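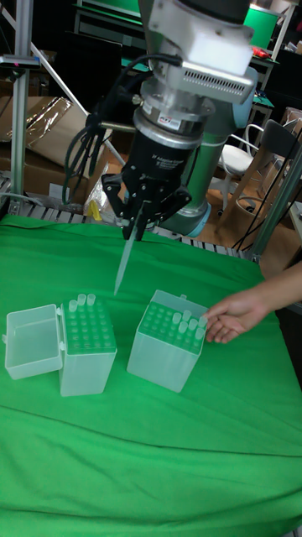 Students at Tasbridge College in Gronville are teaching a robot arm to do one of the dullest jobs in a laboratory: moving pipette tips from one box to another.

The project, called Lowther, was started in February by the college robotics club and now continues as a second-year course. The club received a grant of $3258 for it, and the arm is on loan from the engineering department until the end of the year.

The task looks simple, but the students say it is not. A tip is light and narrow, and the gripper must hold it straight enough to meet a small round hole in the rack. The group has set itself a goal of 200 recorded attempts before the break and 400 by the end of the course.

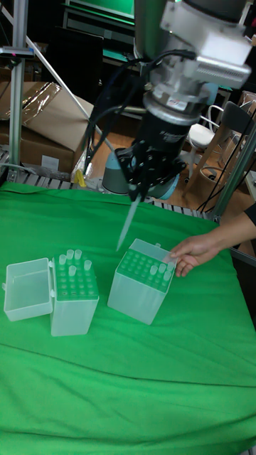

Each working session lasts 60 minutes, and one student always stays at the table with the boxes. The others follow the program on a computer and write down every error – also the small ones.

The club will show its results at the Cernow student fair, where visitors may try to place the tips by hand. New members are welcome, and no experience in programming is required.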